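Plireo 700 under-counter water filter: four months in a small kitchen

The Plireo 700 is a two-stage carbon block system that mounts inside a sink cabinet and feeds the existing cold tap. I bought it in January to replace a pitcher filter that was taking up a shelf in the refrigerator. The unit cost 484 dollars with the first set of cartridges included. Installation parts were extra, and I will come back to that.

The housing is a single molded piece with both cartridges side by side. It hangs from a steel bracket held by four screws. The bracket needs a flat panel, and the side wall of my cabinet has a seam where the back meets the side, so I added a plywood strip behind it. The template printed on the box is accurate. The one in the manual is scaled down and should not be used for drilling.

Supply connections are push-fit. The kit comes with a tee for the cold line, a length of tubing and a spare collar. The tee is sized for standard flexible supply hoses. My shutoff valve is an older compression type made by Tapley, and it required an adapter from the hardware store. Anyone with a newer valve can skip this. Cut the tubing square with a proper cutter. My first cut was made with a utility knife and it wept at the collar until I redid it.

Flow is the main reason to choose this model over the cheaper one in the range. With both cartridges new, I filled a one-gallon jug at the kitchen tap in 30 seconds. The unfiltered tap in the laundry room fills the same jug in less time, but the difference is small enough to ignore for cooking. Filling a stockpot is no longer a chore. A drinking cup fills before there is time to put the jug away.

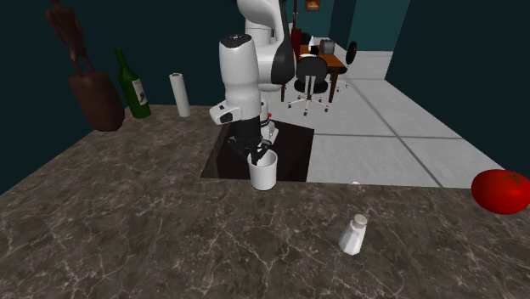 Image credit: Mirsad Matić

Taste is harder to report with any precision. Our water is moderately hard and has a noticeable chlorine smell in the morning. The smell was gone after the initial flush and has not come back. Hardness is unchanged, as expected from carbon, and the kettle still needs descaling on the same schedule. Buyers who want less scale should look at a softener or a reverse osmosis system. The product page could be clearer on this point.

The flush itself takes patience. The manual calls for 2 gallons through each cartridge. Mine ran gray with carbon fines well past that, and I kept going until a white bowl showed no sediment. Air continued to spit from the tap for a day or so.

Cartridge changes are done from the front with a quarter turn. An internal valve closes as the cartridge comes out, so the supply does not have to be shut off first — a good feature in a crowded cabinet. I removed and refitted both as a test and lost only a few drops. The release tab is stiff and has a sharp molding line on the underside. Keith Tunstall, who installed the same unit in his rental property, filed his down before handing over the keys. I have left mine alone and wear a glove.

The change reminder is a battery-powered timer on the front cover. It counts days and does not measure volume. For a household that travels, it will call for a change too early. A flow meter would be reasonable at this price, and the competing Gendudlow system has one, though its housing is too tall for my cabinet.

Replacement cartridges come from Paner, the parent company, and ship as a pair. I could not find a single cartridge for sale anywhere, even though the first stage wears out sooner. Compatible third-party cartridges exist but use a different seal, and I have not tried them.

There have been no leaks since the tubing was recut. The bracket has not moved and the tap shows no loss of pressure that I can detect.

Good: flow rate, front access, automatic shutoff at the cartridge.
Bad: timer, stiff release tab, cartridges sold only in pairs, no adapter for older valves.

Rating: 4 out of 5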